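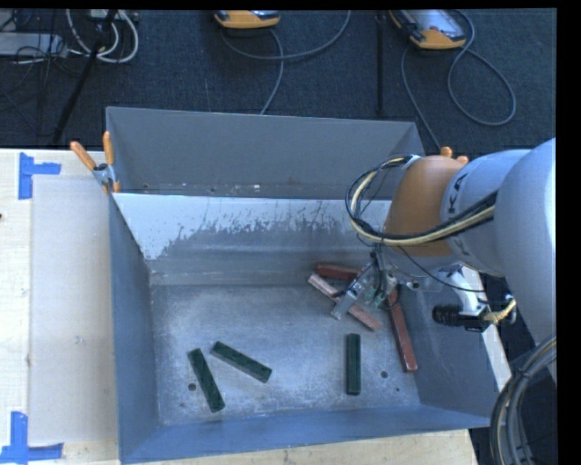 Opinion > Household > Repair and Reuse

Let Old Things Look Old

By Benedetta Longo
March
18 comments | 40 shares

My mother's bread pans are black at the corners and have been since I was in school. My sister-in-law offered to replace them last winter. My mother said no, and the matter was dropped, but I have been thinking about it since.

We throw out a lot of things for how they look. A pot with a stained bottom boils water as well as a clean one. A metal shelf with the paint rubbed off holds the same jars. I ran the front desk at Sangkhawat, a secondhand shop, for nine years, and most of what came in the door worked fine. People told us so. They said it had gotten shabby, or that it didn't go with the new kitchen.

Some wear does matter. Flaking nonstick coating should not be in a pan you fry eggs in, and rust on a ladder is a good reason to get rid of the ladder. Manee Suksawat, who priced the kitchen goods, turned away chipped enamel cups every week and she was right to. But a scratch on a toolbox is only a scratch.

I blame the stores in part. Gadora sells storage tubs in five colors and changes the colors every spring, so the tub you bought last year looks wrong next to the one you buy now. That is good business for Gadora. It does nothing for the person who needs a place to keep sweaters.

The usual answer is that people work hard and should have nice things. I agree. I bought a new couch when I could afford one and I enjoy it. My complaint is with replacing things out of embarrassment, before company comes, when the company would never have looked.

Boonsong Jaidee wrote to this page that keeping worn goods is easy to praise when you can afford new ones. He has a point. I grew up with the worn ones and would have liked a choice. Even so, I asked my mother for the bread pans when she is done with them, and she says she isn't done.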